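Sleeping through the night shift

The owner of the McPhee guesthouse has spent most of her working life awake when her guests are asleep. She took over the 4-bedroom house in Niltitz after years on nights at a bakery, and she still gets up at 2 most mornings.

"My body learned it and never unlearned it," she said. "I used to fight it. I'd lie there and get angry. Now I get up, do the towels and go back to bed at 4."

She keeps a notebook of what guests tell her about their sleep. It started as a complaints book and now runs to 173 entries. Noise comes up less than she expected. Most people write about light, mainly the street lamp on the Cletel road side, and about being too warm.

"People turn the heat up when they arrive because they're tired and tired people feel cold," she said. "Then they wake up at midnight and throw everything off."

She turns the hall radiator down at 10 and leaves a spare blanket in each room. She stopped putting out coffee in the evening – a few regulars grumbled – and offers warm milk or mint tea.

Cushions are her one weakness. "I buy too many. My husband says you have to dig to find a seat." 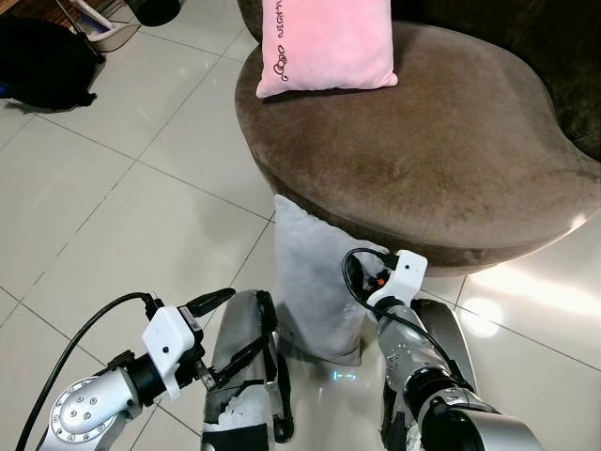 A room with nothing to do in it

None of the bedrooms has a television. There was one in the back room until last June, when it broke, and she did not replace it. She expected bad reviews and got one.

"He wanted the soccer," she said. "I told him Justo's bar was a five-minute walk, and he went there and had a good time."

Her advice to poor sleepers is short. If they are still awake after 30 minutes, she tells them to get up and sit somewhere else with a dull book. The shelf on the landing is stocked with old gardening manuals for that purpose.

She has no plans to retire. The roof needs work before winter, and the back room is due for new curtains, with a thick lining this time.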